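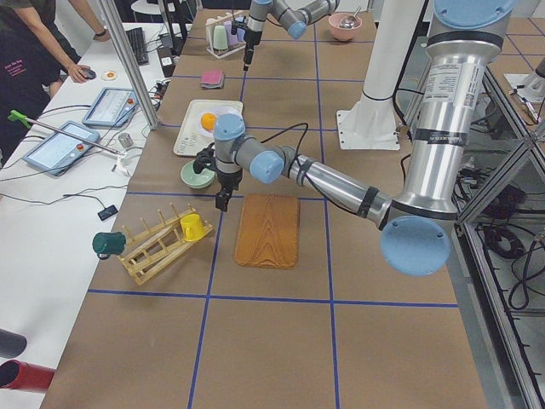 Chapter 6
Setting the Table

By the end of this chapter you should be able to divide a shared table between two arms, write a pick-and-place routine that survives a moved bowl, and say why your first attempt did not.

6.1 The trouble with crockery

Chapter 5 left you with an arm that could visit any point you cared to name. Your friends and family were no doubt impressed. The time has come to ask it to do something useful, and it is at this stage that most student projects discover the kitchen.

The robotics club at Imstead College chose the tea table for its entry in the Tarkero student challenge. The rules were short. Two arms, one table, a set of ordinary household things: cups, mugs, bowls, a plate, a chopping board, a drying rack. Everything was to be put where a reasonable person would put it. The club members felt they were reasonable people and allowed themselves until January.

Their first program ran to 1,223 lines, of which 400 dealt with mugs. A mug looks like a simple object until you have to say which way its handle is facing. Hanging one on a peg calls for a grip, a lift, a turn and a slow approach, and each of these can go wrong in its own way. The club's logbook for the autumn term records 84 attempts at the green mug alone. The entries grow shorter as the term goes on.

6.2 Who owns which square?

Gobnait Daly, who led the team, began with tape. Blue strips on brown paper split the table into large squares, and every square was given to one arm, to the other, or to both by turns. Tape is cheap, and it lets the people at the desk argue about a place they can all point to.

A shared square needs a rule. The club's rule was that an arm must ask before entering and report when it has left - much like a bathroom in a student house, though with better manners. We shall call this a lock. The square holding the chopping board was shared, and so needed one.

Keep a hand near the emergency stop while you test your locks. Run them at low speed, with nothing in the grippers, before you let either arm near a bowl.

Before you read on

Draw your own table on squared paper and place six objects on it. Mark the squares that both arms must reach. If you have marked all of them, move something and draw it again.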